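Tins wanted for the Urneck larder

The shared larder at Urneck Hall will open on Saturday mornings from June, as well as the usual Tuesday evening. The doors will be open from 9 until noon. Please use the side entrance on Potgieter Road, as the front steps are being relaid.

Ye-ji Ham has gone through the log book for the past year. The larder gave out 2592 items to 386 households, and most of those households came more than once. Tinned fish, tinned fruit and long-life milk ran out first nearly every week. We have plenty of dried pasta and baked beans and can't take any more of either until the autumn.

A few points on what we can accept. Tins must be in date, with the label still on. A small dent in the side is fine. We can't put out anything that is bulging, rusty or dented along the seam, and it saves time if you check for this before you bring a bag in. Ring pulls are very welcome, as several people who use the larder don't have a tin opener that works. Jars are fine if the seal hasn't been broken. Home-made jam can go to the Basia stall instead, where it is sold to pay for fresh vegetables.

Please leave barcodes uncovered. In-ho Song has set up the old library scanner to log stock as it arrives, and price stickers stuck over the code mean typing the number in by hand. 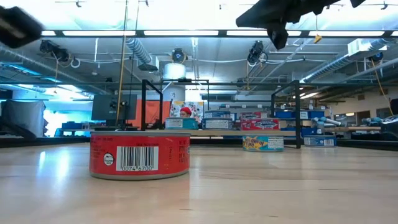

Barcode clear and label on: easy to log.

Drop-off boxes are at the hall, the Itolham surgery and the post office. They are emptied on Friday afternoons, so anything left after that will wait a week. The surgery box is a small one, so heavy bags are better brought straight to the hall.

We also need 2 more people for the new session, one on the door and one to restock shelves. Shifts can be shared between friends. Put your name on the sheet in the hall kitchen or speak to Ye-ji on any Tuesday evening.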